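Shared phones and tablets - inspection checklist with comments
Site: Edton, ground floor. Checked by Lempi Seppälä, 08/05/2025
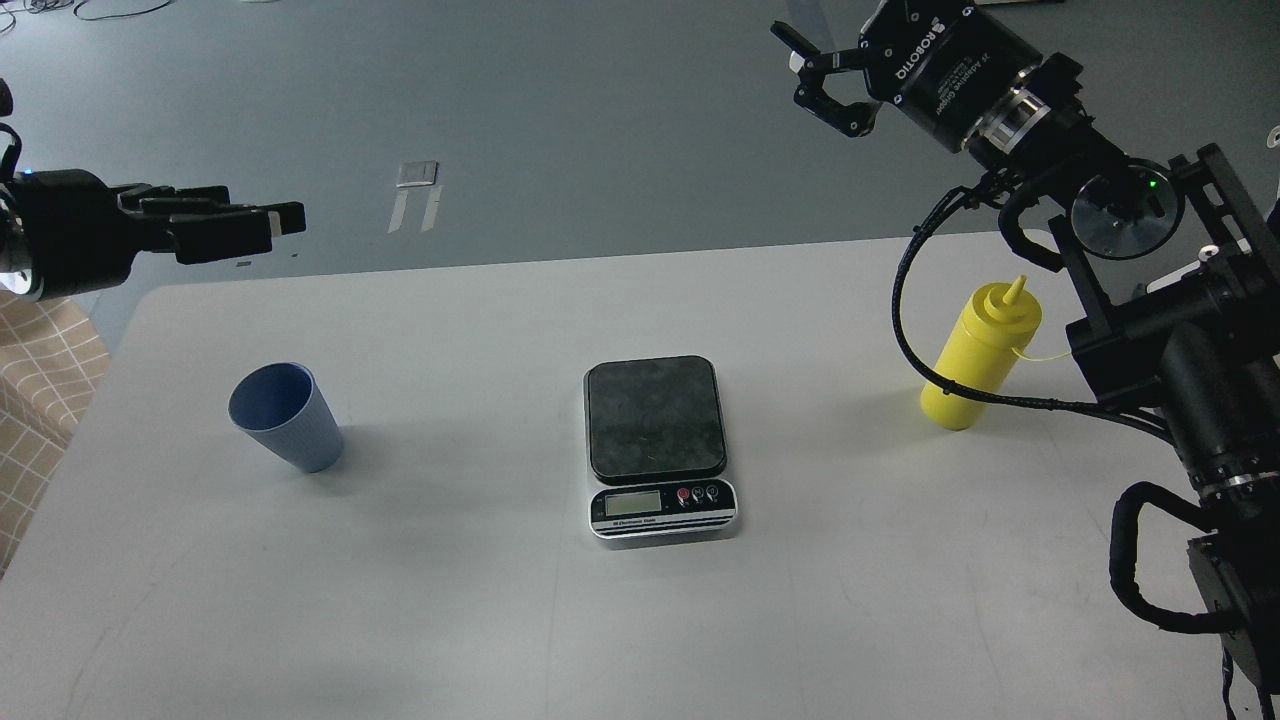

Table with cup, kitchen scale and squeeze bottle.

Devices on the list: 19
Devices seen: 19

1. Screen lock is on, with a six-digit code or longer
Result: Not passed for 2 devices.
Comment: Both were still using the four-digit code from January. I changed them on the spot and gave the new codes to Jarmo Aaltonen. Please do not write the code on the back cover with a marker.

2. Notification content is hidden on the lock screen
Result: Passed with remark.
Comment: The setting is correct everywhere, but the Rizk messaging app has its own preview setting inside the app, and it was showing the full message text on the tablet number 707. I turned it off. After an update of the app it must be checked again.

3. System software is up to date
Result: Passed.
Comment: One phone asked to restart for finishing the update. I did the restart and the version is now the same as in the others.

4. Battery health and case
Result: Not passed for one device.
Comment: Lauri Leinonen's phone shows battery capacity 46 per cent and the glass is lifting a little at the left side. This can be a swollen battery. The phone is switched off, it must not be charged and it must not be pressed back in the cover. Esko Rissanen will take it to the repair service.

5. Chargers and cables
Result: Passed with remark.
Comment: All the chargers are the Vandoretti ones we ordered. One cable has a bend near the plug and the grey wire colour is visible through, so I cut it and put it in electrical waste. Do not charge under a jacket or inside a drawer.

6. Find-my-device is on and location is working
Result: Passed.
Comment: Tested from the Bundico console. The location came slowly for the tablets, but it came.

7. No personal accounts signed in
Result: Open.
Comment: Yasuo Imai has his own mail account on the shared phone. He says he needs it for the calendar only. I did not remove it yet - Jarmo must decide if this is allowed.

8. Lost device instruction is near the charging shelf
Result: Passed.
Comment: The phone number on it is old. I corrected it by pen, a new print is needed.

To do before next check: item 4 (Esko), item 7 (Jarmo), item 8 new print (Lempi).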